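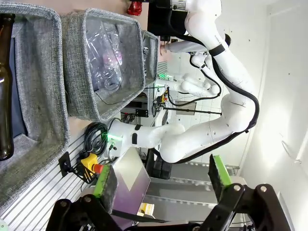
Área de clasificación, con los tres recipientes grises a la izquierda y dos brazos blancos al otro lado de la pinza.

Tokwood: preguntas frecuentes
Laboratorio de Manipulación, Instituto Brokthorpe

La presente página recoge las consultas que el laboratorio recibe con mayor frecuencia sobre Tokwood, el entorno de software para tareas de clasificación de objetos con brazos robóticos. Se dirige a los grupos usuarios, al personal técnico y a las entidades que estudian incorporar el programa a sus propias instalaciones. Última revisión: julio.

Aspectos generales

¿Qué es Tokwood?
Tokwood es un conjunto de programas que coordina la percepción, la planificación de movimientos y la ejecución de secuencias de recogida y depósito. No incluye el control de bajo nivel de los motores, que corresponde al controlador de cada fabricante. La comunicación entre ambos se realiza mediante adaptadores, uno por modelo de brazo.

¿Qué relación tiene con Grasness y con Karaca?
Grasness es el módulo de percepción y se distribuye junto con Tokwood. Karaca es la herramienta de registro y reproducción de sesiones; puede instalarse por separado y admite datos procedentes de otros entornos, siempre que respeten el formato de marcas de tiempo descrito en el manual.

¿Quién mantiene el software?
La arquitectura general está a cargo de Elsa Suominen. Teemu Rissanen es responsable del planificador y Wahyudi Santoso, del módulo Grasness. Las solicitudes relativas a Karaca deben dirigirse a Rónán Nic Giolla.

¿Puede emplearse con un solo brazo?
Sí. La configuración mínima comprende un brazo, una pinza de dos dedos y una cámara. Los ejemplos con dos brazos requieren activar el arbitraje del espacio compartido, desactivado por defecto.

Percepción

¿Qué cámaras admite Grasness?
El módulo acepta una cámara de muñeca y una o varias cámaras fijas. La cámara de muñeca se utiliza en la fase final de aproximación; las fijas proporcionan la vista general con la que se elabora la lista de objetos. Si solo se dispone de cámara de muñeca, el brazo deberá efectuar un recorrido de observación antes de cada ciclo, con el consiguiente aumento de la duración.

La imagen de la cámara de muñeca llega girada. ¿Debe corregirse antes de enviarla?
No. El giro se declara en el archivo de calibración, en el campo correspondiente a la orientación de montaje, que acepta los valores 0, 90, 180 y 270. Las imágenes se almacenan tal como se reciben y la corrección se aplica durante el procesamiento. Se ruega no girar las imágenes en el controlador de la cámara: en ese caso la transformación se aplicaría dos veces y las posiciones calculadas serían incorrectas.

¿Cómo se distingue la propia pinza de los objetos de la mesa?
Grasness genera una máscara a partir del modelo geométrico de la pinza y de su apertura en cada instante. Cuando se sustituyen las almohadillas de los dedos por otras de distinto grosor o color, es necesario repetir el procedimiento de máscara. Los píxeles ocupados por la pinza quedan excluidos de la detección, pero no del registro.

¿Reconoce el sistema los objetos transparentes?
Con limitaciones. La estimación de profundidad sobre plástico transparente resulta poco fiable, por lo que el módulo combina el contorno en color con la altura del plano de apoyo. Una botella con etiqueta suele ofrecer suficiente información para proponer un agarre. Los vasos y envases sin etiqueta deben revisarse caso por caso, y se recomienda elevar el umbral de confianza antes de autorizar la ejecución automática.

¿Y las latas deformadas?
El conjunto de entrenamiento distribuido contiene 1405 imágenes etiquetadas, entre ellas latas enteras y aplastadas. Para las segundas no se ajusta un cilindro; el agarre se calcula sobre la envolvente del objeto. Conviene comprobar la anchura propuesta antes de cerrar la pinza, en particular cuando la lata está aplastada por el centro y los extremos son más anchos que el cuerpo.

Recipientes y categorías

¿Cómo se asigna cada objeto a un recipiente?
La asignación se define en un archivo de texto que relaciona categorías y destinos. La configuración de referencia comprende tres categorías – Bottle, Plastic y Can –, cada una asociada a un recipiente. Una botella de vidrio se deposita en el primero, una botella de plástico en el segundo y una lata en el tercero. El archivo puede modificarse sin recompilar el programa, aunque es preciso reiniciar el planificador para que los cambios surtan efecto.

¿Lee el sistema los rótulos situados delante de los recipientes?
En la versión actual, la lectura de rótulos es opcional. Si se activa, Grasness localiza los carteles, reconoce el texto y lo compara con los nombres del archivo de categorías. Cuando ambos coinciden, el destino queda confirmado; cuando difieren, el ciclo se detiene y se solicita la intervención del operador. Los nombres deben escribirse en el mismo idioma en ambos lugares. La traducción automática de rótulos no está prevista.

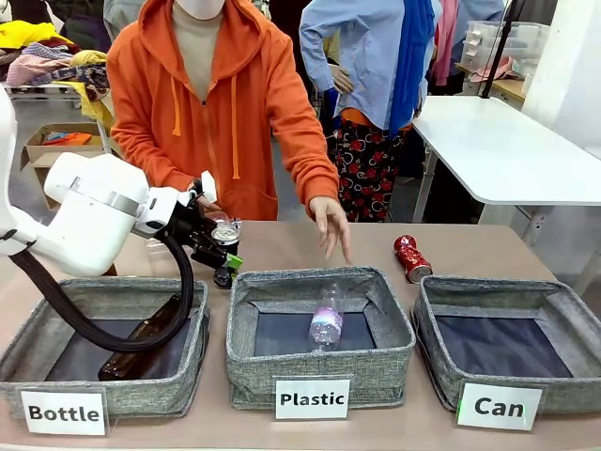
El orden de los recipientes puede alterarse entre un ciclo y otro si la lectura está activada. En caso contrario, el planificador conserva las posiciones declaradas y depositará los objetos según ellas, con independencia de lo que indiquen los carteles. Este comportamiento es deliberado y figura en el manual de operación, pero sigue siendo el origen de numerosas incidencias comunicadas al laboratorio.

¿Por qué el programa no considera terminada la tarea cuando queda un recipiente vacío?
La condición de finalización no depende del número de recipientes ocupados, sino de que no queden sobre la mesa objetos pertenecientes a las categorías definidas. Si permanece una lata detrás de los recipientes, por ejemplo, el ciclo continúa abierto. En estas situaciones resulta útil consultar la lista de objetos pendientes, accesible desde el panel principal, y verificar si el objeto ha sido descartado por falta de un agarre válido.

¿Se comprueba que el objeto ha quedado dentro?
Sí, mediante una segunda observación con la cámara fija tras la apertura de la pinza. Cuando un cable o el propio antebrazo tapa parte del recipiente, la comprobación se aplaza hasta que el brazo se retira. El estado intermedio aparece en el registro como «sin confirmar», y no debe interpretarse como un fallo.

Planificación y control

¿Cómo trata el planificador los cables exteriores?
Los cables que discurren por fuera del brazo se modelan como una envolvente flexible con un radio mínimo de curvatura. El modelo es conservador: algunas trayectorias viables se rechazan. La envolvente puede ajustarse en el archivo del brazo, pero no debe eliminarse. Toda modificación exige repetir las siete pruebas de alcance incluidas en la distribución.

¿Qué ocurre cuando dos brazos solicitan la misma zona?
El arbitraje concede la zona al brazo que ya sostiene un objeto. Si ninguno lo hace, tiene prioridad el que presente la trayectoria más corta. El segundo espera en su posición de reposo, no en un punto intermedio. Aleksi Lappalainen prepara una variante con división dinámica del espacio, todavía no incluida en la versión estable.

¿Debe introducirse en el modelo todo lo que rodea la mesa?
Debe declararse cualquier elemento situado dentro del alcance del brazo, incluso si no interviene en la tarea: estructuras, soportes, pantallas, otros brazos y sus manos. Los objetos fuera de alcance pueden omitirse. Cuando se desplace un elemento declarado, el modelo ha de actualizarse antes de reanudar el trabajo.

¿Puede Tokwood sustituir la parada de emergencia?
En ningún caso. La parada de emergencia es un circuito independiente del software, y su pulsador debe permanecer accesible durante toda la sesión. La orden de detención disponible en la interfaz interrumpe la secuencia, pero no constituye una función de seguridad. Tras accionar el pulsador, Tokwood exige confirmar manualmente el estado de la pinza y la posición de cada brazo.

Registro de datos

¿Qué almacena Karaca?
Almacena las imágenes de todas las cámaras declaradas, las posiciones articulares, la apertura de la pinza, las decisiones del planificador y los avisos. Cada sesión se guarda en una carpeta propia. Las sesiones se conservan 90 días en el servidor del laboratorio – salvo petición expresa de ampliación – y a continuación se eliminan.

¿Cómo se sincronizan las distintas cámaras?
Todas las fuentes emplean el reloj del equipo principal. Karaca advierte cuando el desfase entre dos fuentes supera los 19 milisegundos, valor configurable. El aviso no detiene la sesión; los tramos afectados quedan señalados para su revisión posterior.

¿Es posible volver a ejecutar una sesión sin robot?
Sí. El modo de reproducción entrega a Grasness las imágenes guardadas y permite comparar las detecciones de dos versiones. El planificador también puede ejecutarse en este modo, si bien sus resultados no modifican el desarrollo de la sesión grabada.

Acceso y asistencia

¿Cómo se solicita acceso?
Los grupos del instituto disponen de acceso mediante su cuenta habitual. Las entidades externas deben presentar una solicitud en la que consten el modelo de brazo, el tipo de pinza, el número de cámaras y el uso previsto. Las solicitudes incompletas se devuelven sin evaluar.

¿Qué información debe acompañar a una incidencia?
Se requieren la versión instalada, el archivo de categorías, el archivo de calibración y la carpeta completa de Karaca. Las capturas de pantalla son bienvenidas, pero no sustituyen al registro. Las incidencias relacionadas con un movimiento inesperado del brazo se tramitan con prioridad y deben comunicarse antes de reiniciar el equipo, a fin de conservar la memoria temporal del planificador.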